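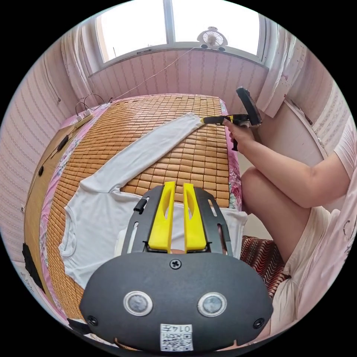

## 5. Equipment planning and its assumptions

The original budget for the Vorkside garment study was drawn up by dividing a target number of demonstrations by a daily rate and multiplying the result by the price of a gripper pair. We no longer trust that method. The daily rate came from a supplier's demonstration at Ullidden, where towels were folded on a bare table. Our own plan covered clothes handled in bedrooms, and the budget made no allowance for the difference.

Hand-held grippers are usually proposed as the cheap option, and per unit they are. The quote from Sakai put one pair at $1,628, well below any arm we considered. What the quote left out was everything that has to travel with the pair: charging, cables, spare fingers, a labeled case, and time to set up in a room arranged for sleeping. Figure 1 shows the kind of workspace we mean. The shirt lies on a bamboo mat on a bed, one sleeve is pulled out toward the far corner by a gripper on its cuff, and a power strip with its tangle of cables sits at the corner of the same bed. A planning model that treats such a site as a table with a known height will get the hours wrong, and we suspect it will get the spares wrong too.

Between August and the end of the study we completed 159 visits against a plan that allowed for 100. The extra visits were mostly repeats. Damian Rüegg, who kept the equipment log, recorded 11 finger replacements, none of which had a budget line. We can't say how many of these reflect poor parts and how many reflect hard use – the log was not designed to separate the two, and we would be wary of any vendor figure that claims to.

We also question the usual argument for buying in bulk. The Olo tender offered a discount on larger orders, but it assumed that every pair would be in use at once. Ours were not. Operators' schedules set the limit on most days, and a second case of grippers would have stayed on the shelf. Renting may look better on these terms, although we did not test it and the rental quotes we saw excluded damage.

For a study of similar size, we would price the visit first and the gripper second. Spare fingers and setup time should have their own lines. Whether the hand-held route is still cheaper than a fixed arm after that is a question our data do not settle.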